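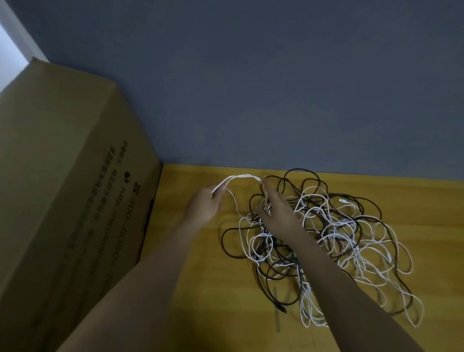 Cable night talk — speaker notes
Busisiwe Khumalo
Total time 34 minutes plus questions. Slides are pictures only, so the words have to come from here.

Before starting
Hand out the ties and the paper labels, one set per table. Ask people to leave their own bags of cables on the floor until the second half. If the room is still filling up at ten past seven, start anyway.

Opening (3 min)
Say hello, say thanks to the Mabuza library for the room.
I work at Firent, where we look after the phones, screens and small equipment for an office of 180 people. I have been doing it long enough to have untangled the same box more than once.
Ask for hands: who has a drawer of cables at home? Who has a box? Who has more than one box? Wait for the hands.
Tonight covers three jobs. Getting a pile apart, deciding what stays, and putting it away so it comes out again in one piece.

Slide 1. The pile (5 min)
Let them look at it for a bit before talking.
Black cable and white cable together, and in the middle it has gone into a thick knot. Toward the front the white is more open, with wide loops lying on the wood. Most piles are like this. There is a hard part and an easy part, and people go for the hard part first.
Point to the loop held up between the two hands. The thing to notice is the height. Lifting a loop clear of the pile shows which strands run under it and which ones cross over.
Ask: where would you start? Take two or three answers. Someone will say "find an end." Good answer, but the ends are often buried, and hunting for them can pull the knot tighter.
My answer: start with the open loops at the edge. Work toward the knot.

Method (7 min)
Go slowly here, people write this down.
Clear a table. Floor work is hard on the knees and things get stepped on. The pile should have free space on at least two sides.
Unplug everything from everything. Adapters, extension blocks, the little clips. A plug with another plug hanging off it will not pass through a loop.
Undo any old ties now. Look for them, they hide. I once spent a whole lunch break on a knot that was held by one twist tie.
Loosen before you pull. Put your fingers into the middle and spread the strands outward, a little on each side, turning the pile as you go. The pile gets bigger and looks worse. Say this twice, it is where people give up.
Lift one loop. Hold it with one hand on each side, or hold with one and use the other to part what is underneath.
When an end comes into view, take it back out the way it came. Don't thread it forward through the rest. Follow that one cable until it is out, lay it straight on the free side of the table, then pick the next.
If a cable sticks, leave it and choose another one. The second one often frees the first.
Don't yank. Thin cables break inside near the plug, where it can't be seen, and then you have a cable that works on some days.

(Drink of water. Check the clock. Should be at 15.)

Color (2 min)
People ask if they should pull all the white out first. With a mixed pile I do follow one color at a time, only because it is easier on the eyes. A white strand shows up well against black ones. When what is left is all one color, slow down and run the cable through your fingers.

Sorting (6 min)
Now the cables are in a row on the table. Don't put any away yet.
Group by plug, not by color or by what it came with. Hold up the two plugs from my bag.
Test everything in the charging group. One charger, one phone, plug and unplug. It takes less time than people think.
Then decide:
Keep the ones in use.
Keep one spare of each kind. At the office I keep more, at home one is enough.
Anything cracked, taped or bent sharply at the neck goes to recycling.
Anything you can't name goes in an envelope with the month written on it. Mine says November. If it hasn't been opened a year later, it goes too.

The Feleo story fits here if there is time. Short version: when we cleared the old Feleo storeroom there were 422 cables in it and we kept 39. The office manager was worried about that, and kept a bag of the rejects under her desk until spring. She didn't need any of them. Skip this if past 22 minutes.

Coiling and storing (7 min)
Do this part live. Stand to the side so the back row can see.
Loose coil, as wide as your hand, wider for thick cables. Never around the elbow — it puts a twist in every turn.
Every second turn, flip the cable under so it lies flat. Show it three times. Then have the tables try with the cable I gave them. Walk around. Allow four minutes, it will take five.
Tie at one point, not at the ends. Snug but loose enough to slide a finger under.
Label near the plug. Write what it is for: "printer," "old camera," "kitchen radio." Plug names are no help to the rest of the house.
For the box: a cardboard box is fine. I use shoe boxes at home. The Farnusik trays with the dividers are nice and we have them at work, but paper envelopes standing on edge in a box do the same job. One cable in each. Don't pack it tight, you want to see the labels without taking anything out.
Long extension cords don't go in the box at all. Hook on the wall.

Last part (4 min)
Say how long it takes. A pile the size of the one on slide 1 is an evening's work for one person, less with two if they start from different sides. Don't do it when you need one of the cables in the next ten minutes.
Small pile first if you are new to it.
Bags up on the tables. Anyone who wants can start now, and I will come around during questions.

Questions that usually come up
Christmas lights: same method, but wind them on a piece of card, and check the bulbs first.
Headphone wires: very loose coil, no tie.
Is talcum powder any use? Some people like it for old sticky cables. I wipe them with a damp cloth, unplugged, and let them dry.
Where to recycle: the bin by the side door of the library takes cables. No batteries in it.
Can I send the notes? Yes, leave an email on the yellow sheet.

Take home: ties, labels, both plugs, extension cord behind the screen.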